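## Site visit report: Pemach open day

Our group went to the Pemach open day to see how household robots are trained in simulation before they touch real equipment. Tamunoemi Osagie wrote up the visit, and the rest of us checked the notes. The demonstration used a program called Koltach, which builds rooms and lets a virtual robot practice tasks in them. We watched it on a large screen in the main hall.
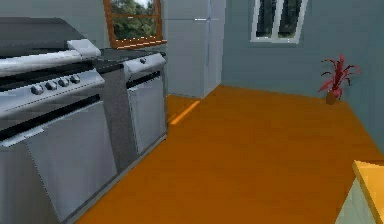
**Wike, 19 July 2021**

The first session was about kitchens. The presenter pointed out the four knobs on the range, because a knob is small and easy to miss when the robot comes at it from an angle. The library has 43 kitchen layouts, and a task can be run up to 594 times overnight with changes in color and lighting. The orange floor and the red plant came from that color setting.

We asked if the bright colors help. The answer was that a robot trained on plain rooms tends to fail in a real one - the staff had seen this in their own tests with the Otden arm.

The second session moved to small objects on furniture.
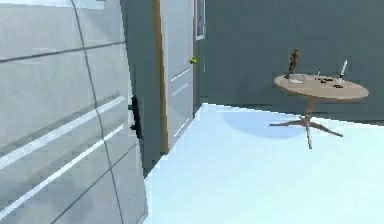
Picking from a round table is harder than it sounds. A candle can tip, and clear glass is hard for a depth camera to measure. The team logged 561 tries at tabletop picking for their last report and sorted the failures by object. Glass was the worst group.

We did not get to run the program ourselves - the line was too long. Pemach offered us a class login for October, and our plan is to repeat the knob task and compare two lighting settings.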